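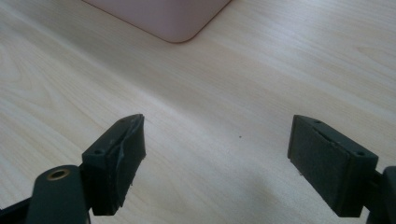
Figure 3. Light-colored wooden tabletop with straight diagonal grain; a pale pink object with a rounded corner lies toward the far side.

3.2 Work surfaces and object contrast

Table surfaces were recorded separately from the objects placed on them, following the scheme of Bassey and Valcárcel. Each entry in the Wetden survey notes the tone of the surface, the direction and strength of the grain, and the evenness of the light. Of the 1,147 entries, 174 were assigned to the class "pale wood, visible grain."

The surface in Figure 3 belongs to this class. The grain is fine and mostly straight, with a few wavier lines toward the left, and the light is stronger in the upper part than in the lower middle. We coded such cases as unevenly lit even where the wood itself varied little in color.

Pale objects on pale wood were the main source of disagreement between coders. The pink object in Figure 3 differs from the table more in hue than in lightness, and its outline is marked by a thin, slightly darker rim. Where an edge of this kind was present, coders were told to trace it and to ignore soft shadow on the wood. Objects only partly in view were coded for color and finish but left unnamed – a rule taken over from the earlier Jandel list. In a second pass over 200 entries, 44 received a different contrast score, and these were settled by discussion before the analysis in Section 4.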